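About Us

Pekham Tableware Supply
Serving dining rooms, schools and residences

Pekham Tableware Supply provides trays, placemats and table goods to institutions that serve meals every day. Our customers include residential colleges, retirement communities, small hospitals, conference centers and private clubs. The company was founded by Fergal Gilmartin, who had managed a college dining hall before opening a single storeroom on Horgan Street. The present office and showroom are at 1601 Jerell Avenue.

Our Business

The company began with one product, a serving tray with a wood-grain surface, and trays remain the larger part of our trade. We now carry 105 items in the standing catalog. These are grouped by use: carrying, serving at the table, setting the table, and storage. Items are kept in the catalog for at least 7 years after they are first listed, so that a customer who loses or damages a few pieces may replace them in the same pattern.

Orders are accepted from institutions of any size. The minimum order for trays is one dozen. Orders of up to 500 pieces are normally filled from stock. Larger orders are scheduled with the customer in writing, and a delivery date is confirmed before any deposit is taken.

The Zeka Line

The Zeka line was introduced on 27 September 2001 and is the company's principal range. It was developed at the request of customers who wished to have a tray that could be carried from the kitchen and then left on the table during the meal. Earlier trays in our catalog had high sides and cut handles. They served well for carrying but were awkward to eat from, and diners tended to move their plates off them. Zeka trays have low rims. They are offered in three sizes and may be ordered with or without matching placemats.

Finishes are reviewed each May. Beatrice Ogola, Director of Selection, is responsible for the review and for the approval of all samples. A finish is withdrawn only when it can no longer be obtained to the approved standard, and customers with open accounts are notified by letter.

Selection and Showroom

Table goods are best judged on a table. The Pekham showroom is therefore arranged as a series of dining tables in place of shelving, and visitors are invited to set them as they would at their own institution. China and flatware may be brought along for the purpose. Samples may also be borrowed for a period of two weeks. Return carriage on borrowed samples is paid by the company.

When advising a customer on trays, our staff will ask for the dimensions of the tables in use, the number of places set at each, the width of the kitchen doors and the type of dishwashing equipment installed. Customers who cannot supply all of this information may request a site visit. There is no charge for a first visit.

Color is a matter for the customer. We do suggest that the tray be considered together with the tabletop and any placemats, as a warm brown grain will look quite different on a white table than on a dark one. 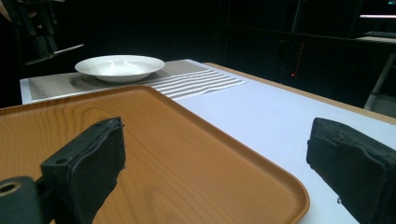

Marguerite wrote to us that her dining room had used high-sided trays for years and that she had expected complaints when the low-rimmed ones came in. "The only question I have had from the residents," she added, "is whether they can have one for their rooms. Please send me the price of the smaller size."

Correspondence of this kind is read by the Director of Selection and answered by the office. Suggestions concerning sizes and finishes are kept on file for the annual review.

Care and Replacement

A care sheet is enclosed with every order. Customers are asked to follow the sheet for the particular finish supplied, as instructions differ from one finish to another. Additional copies for kitchen staff are available on request.

Pieces found to be damaged on arrival should be reported to the office within ten working days. Please keep the carton and quote the order number. Replacement pieces are sent with the next scheduled delivery to the area.

Visiting and Inquiries

The showroom is open to institutional buyers by appointment. Inquiries about existing orders should be directed to the Accounts Office, and requests for samples or site visits to the Office of Selection, both at the Jerell Avenue address.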